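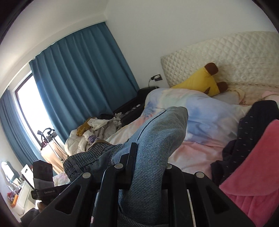
Pale denim jeans with an elasticated waist, at the bed.

Folding elasticated-waist jeans so they stay flat
Posted in Laundry and Storage, Nosham Household Help

I fold on the bed, over the duvet. Ordinary jeans are no trouble. Pairs with a gathered waist spring open at the top and the stack leans. The drawer takes six pairs on edge. Is there a fold that keeps the band closed?

Kadlec
Accepted, Wed 6 August

Deal with the waistband first. Pull the drawstring level, tuck the ends inside, then hold the band at both sides and stretch it once. Release it slowly and the gathers settle more evenly.
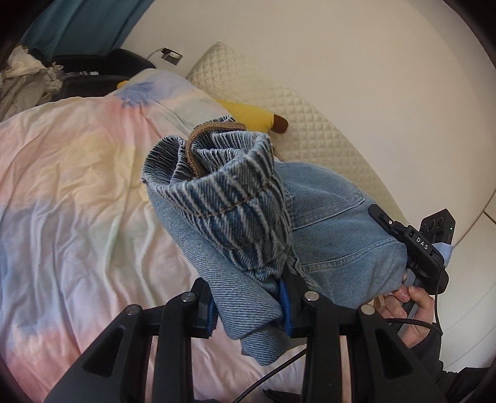 Gathered waistband with braided drawstring.

Lay one leg over the other, seams matched. Fold the hem up to just below the band, then fold in half again. The band should end up on the inside of the last fold, where the weight of the cloth holds it shut. Patch pockets must be flat before the first fold or they leave a ridge.

A rumpled duvet is a poor surface. Pull it tight or use a table.
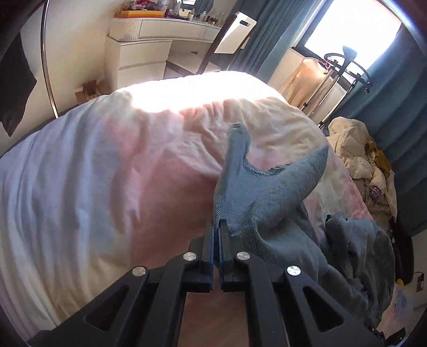

Other answers (2)

Trostix
I roll mine. Takes more room but no creases.

Nadero3437
Kadlec's method works for adult sizes. On short legs the second fold is too thick, so leave it out and store the pair flat. Ribbed cloth needs the same treatment.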